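2021-03-04

Table surfaces, wiping and refinishing notes, continued from the last entry.

Started with the small bench by the window because the light is best there before lunch. The top is 900 by 755 mm, pine, finished with the Kastura oil last April. It has held up better than I expected at the back edge and worse than I expected at the front, where sleeves and wrists go. The front strip is dull and feels slightly rough going across the grain. Going with the grain it feels fine.

Tried three cloths on it. The yellow microfiber leaves lint in the open pores near the knot. The old cotton T-shirt squares are fine dry but drag when they get damp. The waffle weave is the best of the lot for picking up crumbs and eraser dust, but it pushes fine sanding dust into the corners where the top meets the lipping. I went over the corners again with a dry brush.

Morenike Obi asked whether we should stop using the spray on oiled tops altogether. I think yes. The Brirmont cleaner is meant for sealed surfaces and it says so on the back of the bottle. On the pine it leaves a pale bloom that goes away after a day but comes back sooner each time. Plain water on a wrung-out cloth from now on for anything oiled, then a dry cloth straight after. The spray can stay for the melamine shelves.

Water test on the same bench: 18 drops from the pipette in three rows, left for ten minutes under a cover. Back row still beading at the end. Middle row flattened out but wiped off with no mark. Front row soaked in and left dark spots, all of which had faded by the time I came back from lunch. So the front needs oil and the rest does not, but I will do the whole top so there is no line.

Second thing today was paper on tabletops. We put a sheet down under glue-ups and ink work and then people wipe the sheet instead of changing it, and the sheet creeps. A cloth pressed on hard takes the paper along with it. A light pass lets the paper stay put, but then nothing much comes off. Taping two corners is enough. Low-tack tape only. The brown tape lifted fibers on the pine, and I had to go over that spot with 400 grit. 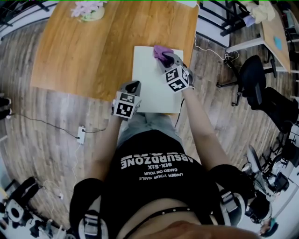
Purple cloth on a white sheet, honey-colored table, flowers left at the far end.

Cloth size matters more on paper than on bare wood. A cloth folded into a pad gives one flat face and the sheet lies quiet under it. A cloth bunched up has ridges, and each ridge catches the edge of the paper when it comes back over. Start in the middle and go out toward the edges, lifting at the edge. Coming back inward from the edge is how you get a curl, and once a corner has curled it keeps catching.

I cut a new set of cloths from the Bhatt roll at 56 cm square, which folds twice into a decent pad. They need one wash before use. The first one I tried unwashed left color on the sheet when damp - faint, but enough to spoil it for anything you want to keep. Washed ones are on the rack by the sink. Unwashed ones are still in the bag, please leave them there.

Things that live on tables: I would like anything with water in it moved to a shelf before wiping, or at least onto a cork mat. There is an old ring on the long bench from a plant pot and it has gone right down into the wood. I tried oxalic acid on a test patch next to it. It lightened the patch but the ring is still visible from the door. It would have to be sanded back, and I am not going to do that until the long bench is clear, which it never is.

Checked the oil cupboard while I was at it. Kastura, one full can and one nearly done. The nearly done one has a skin on top, so strain it before use or throw it out. The Nokgate wax is fine. Oily rags go flat on the outside rail to dry, then in the metal bin. I found two balled up on the shelf and hung them out.

To do:
Oil the pine bench, two thin coats, a day between.
Repeat the drop test on the front strip after a week, same pipette.
Wash the rest of the new cloths.
Low-tack tape - one roll left, order more.
Ask Morenike if she still wants the offcut with the bloom on it, otherwise I will sand it and use it for the wax.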